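4 min read

Print | E-mail

Review: the Fatanell home recording kit for family and community history

January 3, 2026

I have been recording older members of our Greek and Cypriot social club since August. Most of them came here as young adults, and their grandchildren keep asking for the stories in a form they can play back. For the first interviews I used my phone. The sound was poor, so the club bought the Fatanell kit, which is sold for oral history work.

In the box you get a small recorder, 2 clip-on microphones, a charging cable, a padded case and a printed booklet of 30 interview prompts. The recorder is about as plain as these things come. There is one large button to start and stop, a level meter and a slot for a memory card. The card is not included, and the box does not make that clear.

Sound quality is good. Both speakers come through at the same level, even when one of them is soft-spoken, and each microphone records to its own track. That helped a lot with the Vasilakis family tapes, where two sisters talked over each other for most of an afternoon and switched between Greek and English as they went. I could turn one of them down and follow the other. 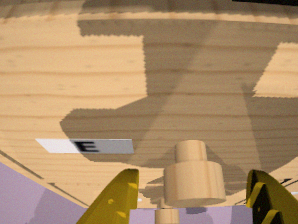

The clips are weaker than I would like. They hold on a shirt collar but slide off a heavy cardigan, and many of the people I record wear heavy cardigans. I now carry a couple of safety pins. The cable between the microphone and the recorder is also short, so everyone has to sit close together.

The booklet is the part I would change. The prompts are written for people who have lived in one place all their lives – "Describe the street you grew up on" and so on. There is very little on leaving home, learning a language as an adult, or sending money back. I wrote my own list after the second interview and have not opened the booklet again.

Files come off the recorder as 360 MB chunks, which have to be joined afterward. Fatanell suggests doing this in Grondix, and that works, though the free version limits how many files you can load. The transcription feature handled English well. It made a mess of Greek place names – Kidonska, a village one of our members talks about often, was spelled differently nearly every time.

Battery life has been fine. I charge it the night before and have not run out during a session.

I would buy the kit again for the microphones and the separate tracks. Groups that already own a decent recorder should check whether the microphones are sold alone in their area. Ours came with a two-year warranty, which I have not needed so far.

This site uses cookies to remember your settings. Accept | Manage preferences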